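Home/Calls/Players wanted for "Neneck," a new two-act play

Players wanted for "Neneck," a new two-act play 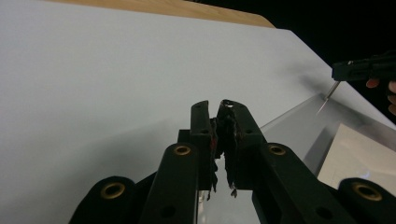

Issue 367, page 3

Comirbridge Stage is casting "Neneck" by Anselmo Bermúdez, a drama about two sisters who close up their father's shop. We need 3 women and 2 men, any age over 18. Stage experience is helpful but not required.

Auditions are Sunday at 2 p.m. Prepare one short monologue. Rehearsals start in August, two evenings a week. Each player receives $40 per performance.

To book a time, write to director Nhyira Abubakari in care of the theater. Include a phone number and any dates you can't make.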